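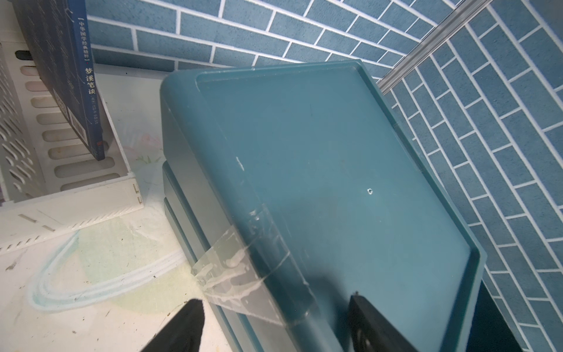 1/ Moving a small shop across town: what it cost and what I'd change

We closed the Rotich Street shop in November and reopened in Plonport two weeks later. A few people asked how it went, so I'm writing it down in one place.

2/ Background. I sell spices and dry goods. Tasteletti has been open six years and has one full-time employee, Mwende Nyanda, plus me. The old lease was up and the new rent was going to be $230 a month more. The Plonport unit was the same size for less than we had been paying.

3/ The lease took the longest. The first draft made us responsible for the roof. Anju Vashisht, who has the alterations place next door, had already been through this with the same landlord and told me to ask for the older version of the contract. They sent it the next day with no argument. Ask your neighbors before you sign.

4/ Stock. I planned to sell down before the move and didn't start early enough. We ended up moving 14 sacks of lentils that should have been discounted in the summer. Dry goods are heavy and the van company charged by weight. Next time I would start the sale three months out.

5/ Boxes. We used cardboard for packets and lidded plastic bins for anything that came in glass. The cardboard was fine for one trip and most of it went to recycling. The bins got stacked in the back room and we still use them. Label the side and leave the lid alone, or you can't read anything once they're stacked.

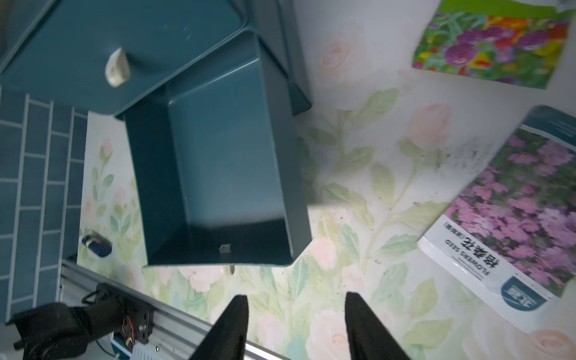
Teal bin with the lid off.

6/ Phone and internet. Reltel gave us a transfer date and then moved it twice. We had no card reader for the first two days and took cash only. I wrote down every sale we lost that I knew of and sent them the list. They credited one month. If you can, keep a prepaid hotspot in a drawer.

7/ Permits. The food retail permit did not transfer with the business. It's tied to the address, so it was a new application and a new inspection. Kipchumba Muli at the bakery warned me and I filed early. The inspector wanted a second hand sink. We had a plumber in the next morning.

8/ Customers. I put a sign in the old window with the new address and a map. The landlord took it down after a week. Mailing a postcard worked better. People still come in holding it.

9/ What I got wrong: I kept the old hours. Plonport is quiet before ten and busy after work, so we now open at ten and close at seven. Mwende said this in the first week. I changed it in the sixth.

10/ Sales are back to where they were before the move. Wycliffe Kariuki did our books for the year and says the move should pay for itself by spring. If you're looking at the same kind of lease and want to compare terms, message me and I'll send the clauses we had changed.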